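Idley Wood Finish Records

README for the April release

Contents
What is in the release
File layout
Columns
How the boards were prepared
Known problems
Changes
Use and credit

What is in the release

This is a set of records on how clear finishes hold up on small pieces of wood. It covers oils, waxes, shellac and water-based varnish. The records come from the finishing room at the Idley workshop, where test pieces are coated, left on open racks and checked at fixed times.

There are 2,841 rows in the main table. Each row is one check of one test piece. The rows cover 982 test pieces and 125 finish recipes. A recipe means a product or mix, a number of coats and a way of putting it on. The same oil wiped on and brushed on counts as two recipes.

Most test pieces are beech, ash or spruce. A smaller group is walnut offcuts from the Trindetti furniture shop, which closed its bench room and passed the stock along. Walnut pieces have a T at the start of their number.

File layout

checks.csv - main table, one row per check
pieces.csv - one row per test piece
recipes.csv - one row per finish recipe
rooms.csv - temperature and humidity in the finishing room, logged at 8 a.m. and 5 p.m.
notes.txt - free text from the paper notebooks, typed in as written
old/ - tables from the first release, kept so that older scripts still run

All tables are UTF-8 with commas between fields. The first line holds the column names. Empty fields mean the value was not recorded. A zero is a real zero.

Columns

piece_id: the number penciled on the end grain. Matches pieces.csv.
recipe_id: matches recipes.csv.
days: days between the last coat and the check.
gloss: reading from the gloss meter at 60 degrees, average of three spots.
water_ring: 0 to 5, where 0 is no mark and 5 is a white ring that stays after rubbing.
scratch: 0 to 5, same idea, pencil test.
tack: yes or no. Yes means a cotton ball left fibers on the surface.
checker: a letter, A to G. The 7 checkers used the same printed guide, but see Known problems.

How the boards were prepared

Stock was planed, cut across the grain and sanded to 180 grit. Edges were eased by hand. Pieces were wiped with a dry cloth, never a damp one, and left in the finishing room overnight before the first coat. Coats were put on in the order given in recipes.csv, with a light sanding at 320 between varnish coats and none between oil coats.
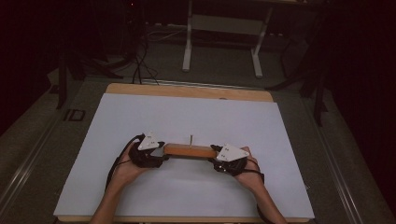
Short rectangular wooden block, held at both ends over a white board.

Coated pieces stood on edge on racks with a finger's width between them. Pieces were not turned while curing. Checks were planned for day 1, day 7 and day 30, though the actual day is what appears in the table. Water ring tests used tap water under a glass for one hour. The pencil test used an HB pencil with a blunt point, pulled toward the checker once along the grain and once across.

Known problems

The gloss meter was replaced partway through. Readings from the old meter run low on dark wood. The meter column in pieces.csv says which one was used. We did not correct the old readings.

Checkers C and F gave higher water ring scores than the others on the same pieces. If you compare recipes, include the checker in your model or drop those rows.

The room log has gaps. The logger from the Bühler bench was out of use during one batch, and those lines are left empty.

Shellac pieces from the Druvavia batch have no recorded flake date. Old flakes dry slowly, so treat the tack values for that batch with care.

Some entries in notes.txt refer to pieces that were thrown out before any check. They do not appear in the tables.

Changes

Added walnut pieces.
Split recipe_id by way of applying.
Renamed ring to water_ring.
Fixed days for pieces checked after a holiday break, which had been counted from the first coat.

Use and credit

You may use, change and share the tables for any purpose. Please cite them as Idley Wood Finish Records and give the release month. Send corrections with the piece_id and the row as it stands now.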